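# Kitchen corner, flat at Simdale

A small gallery from the kitchen of the flat we let out at Simdale. The earlier page covered the bathroom and the hall cupboards. The kitchen has taken longer, mostly down to the worktop, and this part of it was only sorted out in April. 

The old worktop was a plain dark one that had swollen at the join by the sink. We had two quotes, one from Derkik for 2,516 and one from Softić for 2,139, both in pounds and both including taking the old one away. We went with Softić. They could come a fortnight sooner, and they were happy to leave the cupboards alone. The upstand cost extra and we left it out.

After that it was a matter of deciding what should live on the counter. At Prullside, our other flat, everything is out on show and it always looks crowded by the second day of a stay. Simdale has less counter to begin with, so most things have gone into the drawers – scales, hand blender, the big mixing bowl. The toaster and the chopping board get used every morning and they stay out. 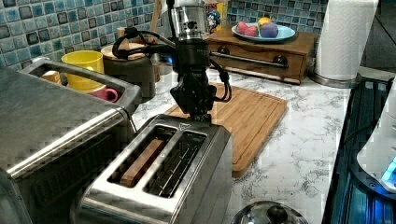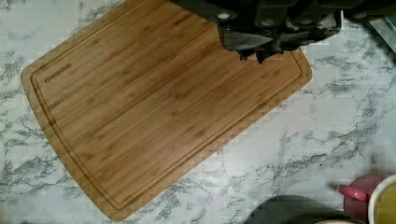
*The marble-patterned worktop and the wooden chopping board, in both pictures. The toaster is in the first.*

**Worktop.** White with grey and black veins. Crumbs show up on it more than they did on the dark one, so it gets wiped more often. Please use a mat under hot pans.

**Toaster.** Brushed metal, two long slots. A slice from a large loaf goes in lengthways with room to spare. The crumb tray pulls out and should be emptied over the bin before you leave.

**Chopping board.** Bamboo, with OAKSWARE engraved near one corner and a groove running round inside the edge. Wash it by hand and stand it up to dry. The last board went through the dishwasher and split.

**Wooden box.** At the back of the counter in the toaster picture, with a dark metal bar handle across the front. We keep bread in it. Lift the handle a little as you pull.

The whole kitchen came in 604 pounds over what we had set aside, and the tiles behind the cooker are still to do. The drawers also need new runners, and the top one sticks if it is overfilled. The cutlery has moved to the drawer beside the fridge – anyone who has stayed before will go to the wrong one first. Tea towels are where they always were.

Pictures of the tiles will go on a separate page.

Page last changed 14/05/2023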